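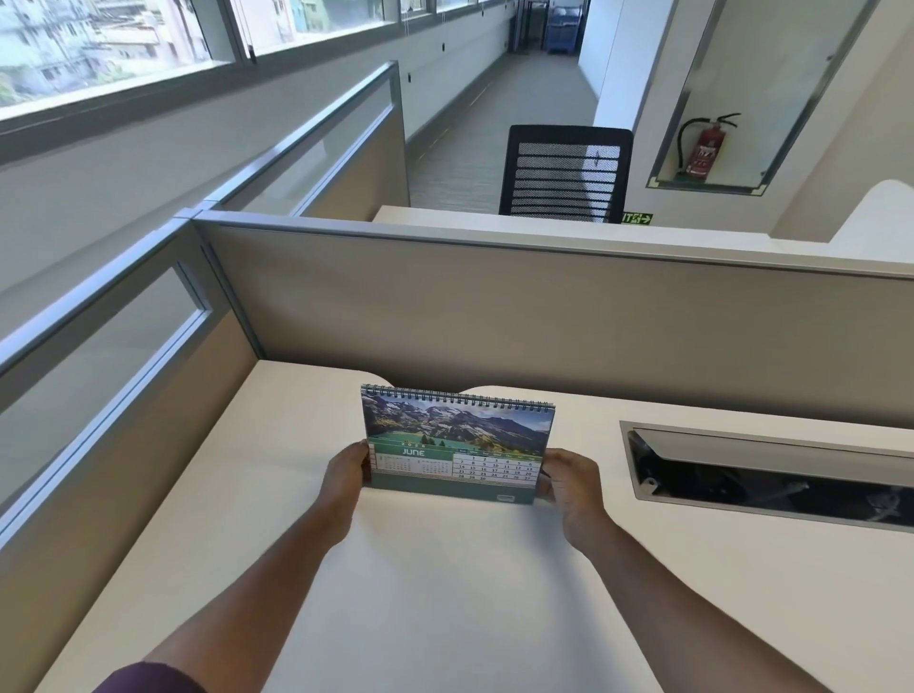

Nneka Ogunleye wrote to us that a company page ought to say what the company got wrong, and that ours did not. She had a point, so we rewrote it.

About Tulurent

Tulurent is a small robotics company in Gredham. We build and program two-armed machines that handle ordinary desk items: spiral-bound calendars, folders, trays, cups. The work is mostly grip and placement. A tent-style desk calendar is a fair test, as it has to be held upright by both edges and brought down close to the desk without folding or tipping.

The Ospina fault

On Saturday, June 23, 2018, our first machine, Ospina, failed during a long unattended test. It was repeating one task: pick up a calendar with both hands, hold it, set it down. On cycle 2,937 the force sensor in the left wrist stopped updating and kept reporting its last good value. The software took that value as real. The left arm went on closing and pushed across into the right one. The force limit never tripped, as the number it was watching never changed.

The arms stayed locked together for 105 seconds, until the motor drive overheated and shut down. No one was inside the guard. Two fingers and a wrist bearing had to be replaced.

Jörg Gerlach, who wrote the original limit code, went through the logs the following week. He found the same frozen reading 4 times in the March tests. Each time it had cleared by itself within a second, and we had filed it as noise. We should have stopped then.

What we changed

Every sensor message now carries a counter. If the counter stops, the arm stops, whatever the reading says.

The left and right arms are checked against each other. If one reports a load the other can't account for, both hold position and the motors are cut back.

The emergency stop is wired directly to the drive power and does not pass through the software.

No unattended test is run until the machine has done 1,000 attended cycles with no unexplained entries in the log. "Noise" is no longer accepted as an entry. If the cause is unknown, we write "unknown" and the machine stays off.

Where we are today

Our current machine, Wistard, uses all of the above. It has had faults of its own, mostly dropped pages and one cracked cable clip, and they are listed in the fault log we give to every customer. The log goes back to the Ospina tests, and the March entries are still in it with their original wording.

Customers may visit the Gredham office by appointment and read the full Ospina report there. To report a fault on a machine you already have, use the number on the inside of the control cabinet door. Please leave the power off until we call back.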